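Commercial Property and Finance Round-up
April, Monday edition

Office rents in Urnness held steady in the first quarter, while the amount of space standing empty rose for the second quarter in a row, according to figures published by the property adviser Lowther on Monday morning. Landlords are offering longer rent-free periods to keep headline rents where they are.

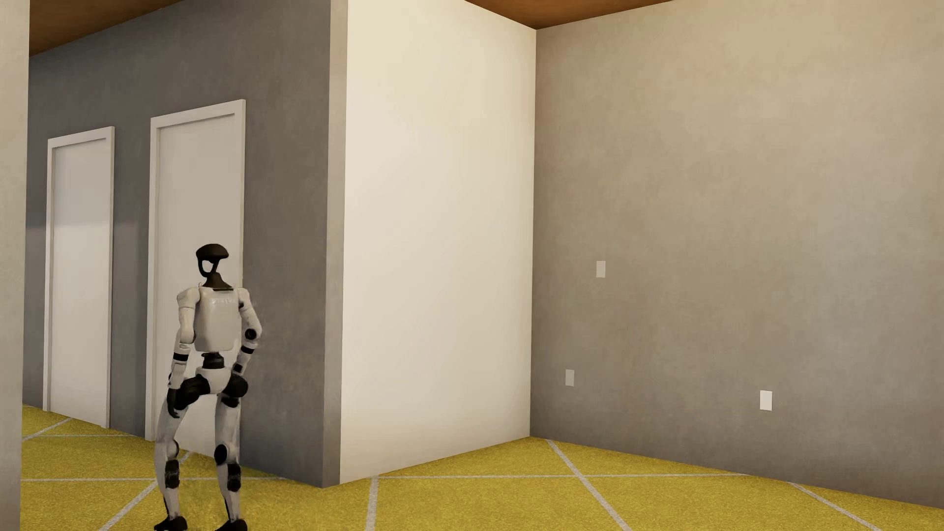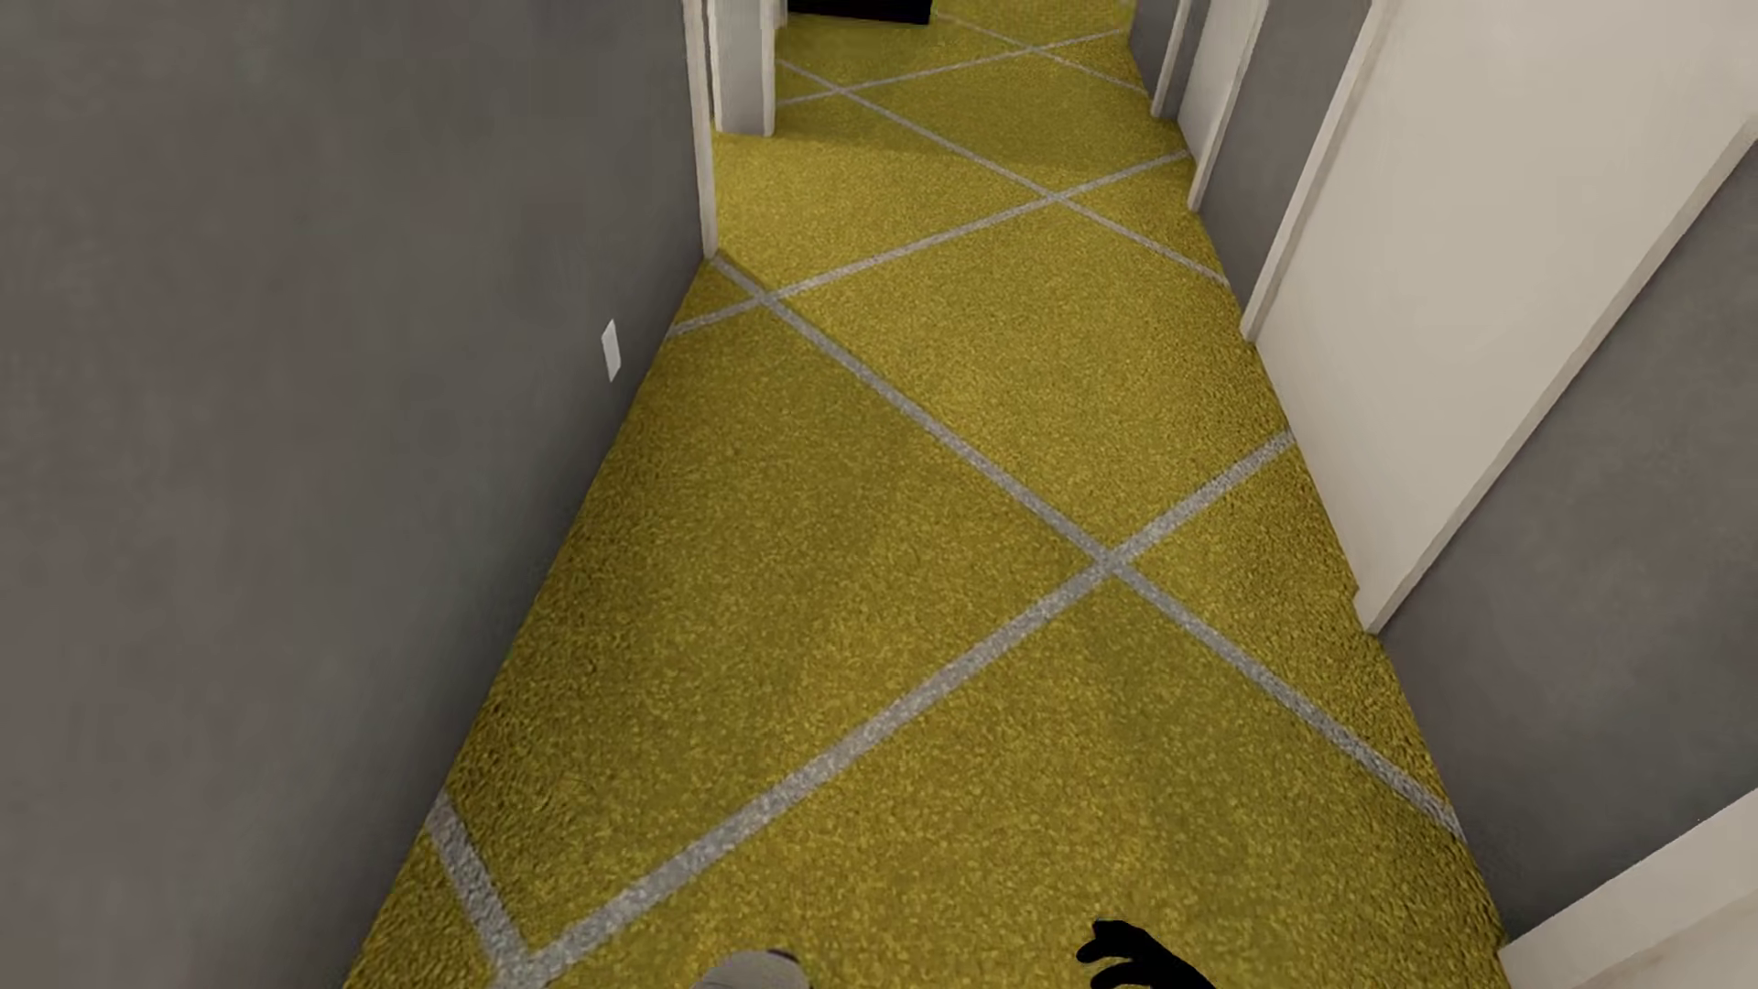
Images: computer renderings / Clavix

Lowther's quarterly survey covers 55 office buildings in the town centre and the business park to the east. It found that 13 of them now have at least one full floor on the market. At the same point last year the number was eight. Most of the empty floors are in older buildings put up before the ring road was finished, where service charges tend to be higher and the heating systems are due for replacement.

Asking rents did not move. Remo Lüthi, who runs the research desk at Lowther, said this gave a misleading picture of what tenants were paying.

"The figure on the brochure has not changed for a year," he said. "What has changed is everything underneath it. A tenant signing for five years last spring would have been given three months free. The same tenant now asks for nine and often gets it."

Landlords prefer to give way on rent-free periods because the valuation of a building is tied to the rent written into the lease. A lower rent can bring a valuation down and put the owner in breach of loan terms. Several owners in Urnness are due to refinance before the end of next year, and lenders have become less willing to extend loans on the old terms.

Demand has not disappeared. Lowther recorded more enquiries in the quarter than in the one before, but the enquiries were for smaller units. Firms that once took a whole floor are asking for half of one, with the option of taking the rest later. Buildings that can be split easily, with separate entrances and metering on each side, let faster than those that cannot.

The largest deal of the quarter was by Nimateck, the payments software company, which took two floors on the business park on a ten-year lease with a break at year 5. It is moving from three smaller offices in the town centre, all of which will come back to the market over the summer. Terms were not disclosed.

Ashok Kashyap, finance director at Nimateck, said the company had looked at staying put. The cost of bringing the three offices up to standard was close to the cost of moving, he said, and the landlord on the business park had agreed to pay for part of the fit-out.

"We went through the service charge line by line on every building we saw," Mr Kashyap said. "In two cases it was more than a third of the rent. That ruled them out before we got as far as the floor plans."

Service charges are likely to be the main point of dispute in the coming months. Year-end statements for most multi-let buildings go out in May, and managing agents have already warned tenants to expect higher bills for insurance and lift maintenance. Some leases cap the yearly increase, but caps are rare in agreements signed before the last round of renewals.

Investment sales were slow. Only 2 office buildings in Urnness changed hands in the quarter, both to private buyers who did not need to borrow. A third sale, of a half-let block near the station, was withdrawn after the bidder's survey found problems with the roof. The owner is now carrying out repairs and expects to bring it back to the market in the autumn.

Conversion to flats remains an option for the weakest buildings, although build costs have kept most schemes on paper. The council has received one application so far this year, for the upper floors of a former insurance office. A decision is expected before the summer recess.

Lowther expects the amount of empty space to rise again in the second quarter as the Nimateck offices come back, and to level off after that. It has left its forecast for headline rents unchanged. Mr Lüthi said he would be watching the refinancing dates more closely than the rents.

"If one or two owners have to sell, we will finally see some prices," he said. "At the moment we are all working from estimates."

The next survey is due in July. The retail and warehouse figures for the first quarter will be in next week's round-up.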